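Search this book Go

CHAPTER 3
Putting Things in Order: The Sandwich as a Procedure

Everyone believes they can explain how to make a sandwich. Ask them to write it down, hand the page to a stranger, and stand well back.

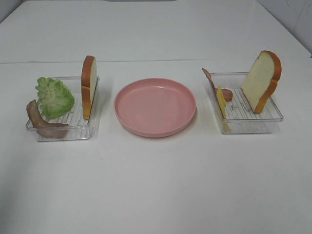
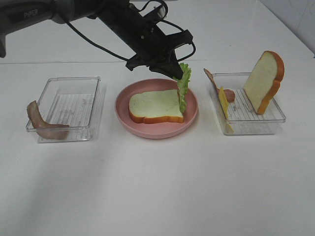 Figure 3.1 Play food, two clear trays, and a pink plate. In the first picture the plate is empty; in the second a slice of bread lies on it, with the lettuce just above.

A sandwich is a short stack with strong opinions about sequence. Bread goes at the bottom, and bread goes at the top, and this is the last point on which any two people in a kitchen will agree. Does the lettuce go under the ham or over it? Should the cheese touch the bread? Ada Villa, who taught food preparation in Kendamley, collected 51 sets of written sandwich instructions from her evening class one September. Five of them forgot the second slice of bread. One began "Get everything ready," and considered the matter closed.

Getting everything ready is where this chapter starts. Cooks call it setting out, and it means deciding where each ingredient will wait before you need it. The layout in Figure 3.1 keeps the plate in the middle and the ingredients to either side, so that every move is a short one toward the center. You may prefer some other plan. Most home kitchens use the one where the mustard is behind the milk.

Toy food suits our purposes well. It doesn't wilt, and no one eats the evidence halfway through the exercise.

In this chapter you will learn to:

- write a set of steps that another person can follow without phoning you
- tell apart the steps whose order matters and the steps whose order is only a family argument
- plan a work surface before starting

Key terms: setting out, step, sequence, base layer

3.1 What Counts as a Step?

Take a sheet of paper and write "Put the lettuce on the bread." Now read it again, slowly, as if you had never met a lettuce. Which piece of bread? Which side up? Where was the lettuce to begin with?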